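Winter Feeding Behavior of the Black-capped Chickadee at Two Suburban Feeders

Student project report
Tharun Amin
December 16, 2019

12 shares | 3 comments

Introduction

The Black-capped Chickadee is a small songbird that stays in the northern United States and Canada all year. It has a black cap and bib, white cheeks, a gray back and buff sides. It is easy to recognize and not very shy, which makes it a good bird for a first field project. Chickadees eat insects and spiders for much of the year and turn to seeds and berries when the weather gets cold. They also store food. A bird will hide single seeds under bark, in dead leaves or in cracks in wood, and come back for them later.

The question for this project was whether chickadees at a feeder eat a seed on the spot, carry it to a nearby perch, or carry it out of sight. A second question was whether the distance from the feeder to the nearest cover makes a difference.

Method

Two tube feeders were filled with black oil sunflower seed. Feeder A hung three feet from a spruce hedge on the Mivilby side of the creek. Feeder B hung in an open yard in Pralludmont, 49 feet from the nearest tree. Both had been up since the fall, so the birds were used to them.

Each feeder was watched in the morning for 18 sessions. A visit was counted from the moment a bird landed on the feeder until it left. For each visit I wrote down what the bird did with the seed, using one of these codes:

E – eaten at the feeder
P – carried to a perch in view and opened there
C – carried out of view

Sessions were called off in heavy snow or strong wind. Recording stopped when each feeder had 200 visits, so the two sets are the same size. The birds were not banded, so the same chickadee was certainly counted many times.

Results

Very few seeds were eaten at either feeder. This fits what is usually written about the species: a chickadee takes one seed, flies off, holds it down with its feet and hammers it open.

At Feeder A, most visits were coded P. The birds went into the outer branches of the spruce, opened the seed and came straight back. At Feeder B, most visits were coded C. The birds flew to the tree line and could not be followed. They also stayed a shorter time at Feeder B and were more likely to leave without a seed when a Blue Jay called.

On the coldest mornings the first birds came earlier, and visits at both feeders were closer together. Juncos and a pair of White-breasted Nuthatches were often present. The nuthatches pushed the chickadees off the perches, but the chickadees did not go far and were usually back within a minute.

Discussion

The results suggest that cover close to a feeder lets chickadees feed nearby and return quickly. They do not show how much of the seed was stored. Code C covers both a bird that ate its seed in the trees and a bird that hid it, and these should have been separated. Watching from the tree line at Feeder B would have helped – I only thought of this near the end.

The data sheets were typed up and checked at the Angelovski study room, and the tables were made there as well. 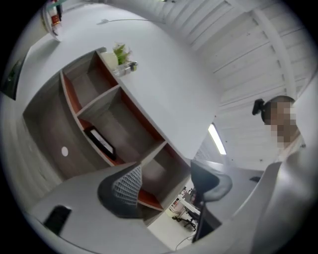
Fermín Iturra read the draft and thought that the difference between the feeders could have as much to do with hawks as with distance, and that a Cooper's Hawk passing over the open yard would be enough to keep the birds nervous for the rest of a morning. No hawk was noted in any session, but I was looking at the feeder and not at the sky.

If the project is repeated, Feeder B should be moved closer to the trees halfway through, so that each location can be compared with itself.

3 comments | 12 shares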